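Accueil | Articles | Portails | Au hasard | Aide

Journée portes ouvertes de l'atelier Damine
Mis à jour le 5 janvier 2026, par la rédaction du portail Automatisation

La journée portes ouvertes de l'atelier Damine est une manifestation publique annuelle consacrée à la robotique de manipulation. Elle se tient chaque mois de septembre à Laltar, dans les locaux de l'entreprise Damine, et réunit des étudiants, des artisans, des familles et un bon nombre de curieux venus voir de près des bras robotisés au travail. La dernière édition a accueilli 1 317 visiteurs, un chiffre remarquable pour une commune de cette taille !

Origine

Damine fabriquait d'abord des outillages pour la petite mécanique. L'entreprise s'est tournée vers les bras légers à pince lorsque ses clients ont commencé à réclamer des postes capables de changer de tâche d'un jour à l'autre. Les premières portes ouvertes n'étaient destinées qu'aux fournisseurs, avec un seul poste en marche et des chaises empruntées à la mairie. Le bouche-à-oreille a fait le reste, et la manifestation s'est ouverte à tous dès l'année suivante. Le bureau d'études Drurkitz y participe depuis lors pour la partie logicielle, tandis que la société Shahbazi présente ses doigts de pince interchangeables.

Déroulement de la visite

Les visiteurs entrent par groupes et passent d'un poste à l'autre, toujours dans le même sens. Le parcours dure 40 minutes, mais il est fréquent que les groupes s'attardent (les opérateurs répondent volontiers, et longuement, à toutes les questions). Le moment le plus attendu est la démonstration de manipulation sur table : un bras muni d'une pince à deux doigts évolue au-dessus d'un plateau blanc, et le public suit en direct ce que voit la petite caméra fixée près de la pince. Ce point de vue change tout. On comprend d'un coup à quel point la machine travaille avec peu d'informations : un bord de table, des ombres portées, un mur clair.

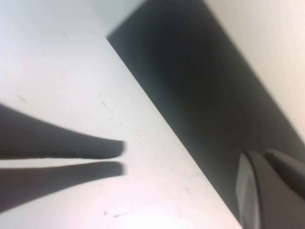

Dans le livre d'or de l'atelier, Bastide-Laltar, association de quartier, écrit que ses membres s'attendaient à des gestes brusques et bruyants, et qu'ils ont été conquis par la lenteur du bras, « presque une politesse » ; elle regrette seulement que les groupes soient trop nombreux pour que les plus petits voient bien l'écran. L'organisation a depuis limité chaque passage et ajouté un second écran, placé plus bas.

Les démonstrations

Le programme varie selon les années, mais l'approche d'un objet reste l'exercice de base. Il paraît simple, et c'est justement ce qui le rend passionnant à observer. Le bras doit amener ses doigts à la bonne hauteur, les orienter, puis avancer sans heurter ce qui se trouve devant lui. Les ombres compliquent l'affaire : un éclairage latéral projette sur le plateau la silhouette des doigts, et un logiciel mal réglé peut la prendre pour un obstacle. Drurkitz en a tiré un petit atelier très apprécié, au cours duquel on déplace une lampe pour voir comment l'estimation du contour se modifie.

Les objets sombres et mats constituent un autre cas d'école. Sur un fond clair, leurs arêtes se détachent franchement, ce qui facilite le repérage. Leurs faces, en revanche, offrent très peu de relief à la caméra, et de près il devient difficile de distinguer un creux d'une surface pleine. Les opérateurs de Damine aiment poser la question au public avant de laisser le bras poursuivre : par quel côté l'aborderiez-vous ?

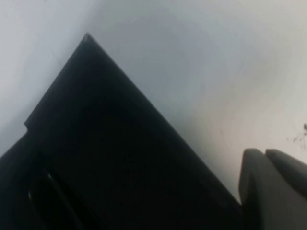
La réponse dépend de la forme, de la masse et de l'ouverture de la pince. Une arête longue et droite donne une bonne référence d'alignement, alors qu'un angle vif se prête mal à la prise. Lors de la dernière édition, 106 essais d'approche ont été menés devant le public, tous commentés à voix haute, y compris ceux que l'opérateur a préféré interrompre. Cette franchise compte pour beaucoup dans la réputation de la journée.

Accès et renseignements pratiques

L'entrée est gratuite. Les enfants doivent être accompagnés, et les cheveux longs attachés à proximité des postes. L'atelier se trouve à 2 kilomètres de la gare de Laltar, par un chemin piéton fléché. Les groupes scolaires s'inscrivent à l'avance auprès de Damine.

Voir aussi : Préhenseur ; Vision industrielle ; Tourisme technique

Contact | © Portail Automatisation, tous droits réservés | Haut de page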